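Week 6 – Reading labels and small print
Adult Numeracy, Brudotport Evening Program
Handout and notes, goes with the Lodard workbook ch. 4

Admin first. Workbooks still at the front desk, pick one up if you haven't. Assignment 2 back at the break. Pass mark is 70, resubmits are fine but talk to me before you redo the whole thing.

Recap from last week
Percent means out of a hundred. 30% of 80 = 24. If you got 2.4 or 240 go back over the decimal point page. Most of the mistakes in the homework were there, not in the multiplying.

Serving size
Everything on the panel hangs off this one line. Read it first. The maker picks the serving, so two brands of the same thing can look very different and be the same stuff. Always check
– how big is one serve (grams, mL, tablets, scoops)
– how many serves in the pack
– is the number you're reading per serve or per 100 g

Worked one: Baneck muesli, serve is 30 g. Sugar per serve 6 g. So what fraction is sugar? 6 over 30, one fifth, 20%. Per 100 g that's 20 g. Looks a lot bigger written that way, same cereal.

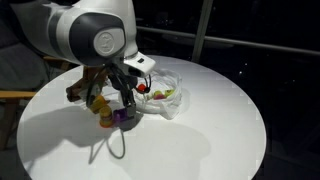 Comparing two packs
Use the per 100 g column if there is one. If there isn't, make your own:
amount ÷ serve size × 100
Write the units every time. Half marks gone in the last test for answers with no units, and I will do it again.

Try: yogourt A, serve 80 g, 6 g fat. Yogourt B, serve 30 g, 3 g fat. Which has more fat for its weight? (A is 7.5 per 100, B is 10 per 100. So B, even tho the number on the tub is smaller.)

Milligrams and micrograms
1 g = 1000 mg
1 mg = 1000 mcg (also written µg)
Easy to mix up mg and mcg and then you're out by a thousand. Vitamins use both, sometimes on the same panel. Copy the unit down before you copy the number.

Percent daily value
A percent of a set daily amount, not a percent of whats in the pack. So the column doesn't add up to 100 and isn't meant to. It can go over 100 too, plenty of tablets do. If one tablet is 70% and the label says two a day, that's 140%.
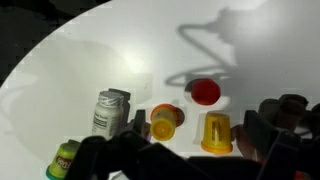 Words to know
Net weight – the contents without the package
Drained weight – cans, after the liquid's gone
Ingredients list – goes by weight, biggest first
Trace – a very small amount, no number given

Rounding. Labels round. If your total is out by a gram or so from the label's total, leave it, don't go hunting.

Reading: Lukoševičius, chapter on rates and ratios, first half only. Skip the graphs, we do those after the break in April.

For next class
Bring one empty packet or a bottle label from home, anything with a panel. Work out per 100 g for sugar, fat and salt. Show the working. Workbook questions 1 to 6, leave out 5 – answer in the back is wrong.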